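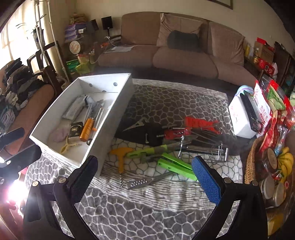 Kitchen gadgets have a way of multiplying in the dark, and this month our swap table at the Brolham Kitchen Exchange is all about the small ones! We asked members to empty the drawer that no longer shuts properly, and you came through. For the first sort we spread everything on a blanket so that nothing rolls away or scratches, and you get a good idea of the mix: a yellow T-handle corkscrew next to a couple of lime-green tools, a flat steel grater with small holes, a chrome wire rack on its side, and a white cardboard tray for the bits that would otherwise get lost. I love this stage. Everything is jumbled up and you keep spotting things you forgot people owned.

The donation boxes brought in 74 pieces, a new high for us (the winter drive stopped at 63, and we thought that was a lot). Most of them are in the kitchen family, with a healthy helping of hand tools that had wandered in from the garage or the camping bag. We've decided to keep those in. Plenty of you have told us that the drawer at home is mixed as well, and a good multi-tool with a corkscrew earns its place in a picnic basket any day.

How the sort works

If you haven't joined in before, it's easy, and you can come for the whole session or just drop by. We start with one big heap and make piles by what a thing does. Openers and corkscrews go together, then anything that grates or peels, then anything that holds something else up, like racks and trivets. Small loose parts stay in a tray with sides until we find what they belong to. Please don't throw a stray clip or rod away, even if it looks like nothing! At the last exchange a little plastic clip sat in the tray all morning and then matched up with a jar lid from the very bottom of the last box. There was cheering.

Sharp things get their own spot, edges facing the wall. If you bring a blade or a grater, wrap it in a dish towel or slip it into a cloth pouch for the trip over. Pouches are very welcome as donations too — we never have enough of them, and they go home with the corkscrews.

After the piles come the duplicates, and this is where the fun is. Put three can openers side by side and you know within a minute which one you'd reach for. Turn the handle, feel the grip, see if it pinches. We've had some happy arguments over this. The Llewellyn Street crowd will defend a plain metal corkscrew to the end, while the folks who come down from Dimel want a fat handle and bright plastic that shows up at the bottom of a cooler. I started in the first camp and I'm drifting toward the second. Lime green really is hard to lose.

Cleaning corner

We'll have two sinks running this time. Plastic handles do fine in warm soapy water with a soft brush. For graters, brush in the direction of the holes so the sponge doesn't shred, then stand them up to dry. Wire racks are the slow ones, so soak them first and go over the joints with an old toothbrush. Hinged tools need to be dried while open, and a drop of food-safe oil on the pivot makes an amazing difference to a stiff one. Corkscrews with a wooden handle should stay out of the soak altogether.

The repair bench is back too, with the small screwdrivers we borrowed from the Tonditz tool library last fall and liked so much that we bought our own set. Wobbly handles, loose screws, hinges that squeak — bring them along, even if you plan to take the thing straight home again.

What we could still use

We're low on measuring spoons, vegetable peelers (left-handed ones especially, we have been asked 11 times) and drawer dividers of any kind. Shallow cardboard boxes are great for dividing a drawer while you figure out what size you need, so save a few of those as well. We're all set for bottle openers. Truly, we have bottle openers.

The exchange is in March, in the back hall at Brolham, and doors open at 2 p.m. Bring up to ten items and take home as many as you like, as long as you promise to use them. Tea will be on from the start, and the big table needs a few extra hands for setting out, so come early if you can. If you have a gadget that has stumped your whole family, put it in your bag! The mystery shelf is nearly empty and we'd love to fill it.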